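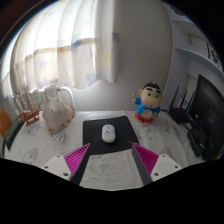
# Chapter 3
## The Desk as a Place of Work

Before we learn how to arrange a whole office, we must learn how to look at one desk. Many students think that a small desk needs no plan. They put the objects where there is free space, and after some weeks the hand travels too far for the things it uses most.

In this chapter we study the area called the *near zone*. It is the part of the desk which the hand can reach while the elbow stays close to the body. The mouse, the pen and the notebook belong here. A lamp, a printer or a box of old papers does not.

We also study surfaces. A cloth on a desk protects the top and makes the room more friendly, but it can move and make wrinkles under the arm. A mouse pad gives one flat and quiet place on such a cloth. A dark pad on a light cloth is also easy to find with the eyes — this is useful for people who work in the evening.

In the Stukmont method, which we follow in this book, each desk is planned in 2 steps. First, remove everything and clean the top. Second, return the objects one by one, beginning with the object used most often. Do not begin with the biggest object. Students who do this usually finish with the mouse in a corner.

**After this chapter you should be able to**

- mark the near zone on your own desk
- choose a place for the mouse and its pad
- decide if a cloth is suitable for the work you do
- explain the difference between a *used* object and a *kept* object

**Words to know:** near zone, far zone, used object, kept object, covering

### 3.1 Measuring the near zone

Sit on your chair as you sit every day. Do not correct your back for the exercise. Put your elbow beside your body and draw a slow curve on the desk with your hand, from left to right. Mark the two ends of the curve with small pieces of paper tape, then repeat with the other hand. The desk in our first exercise is 820 mm wide, and you will find its plan on the Inia worksheet for this chapter.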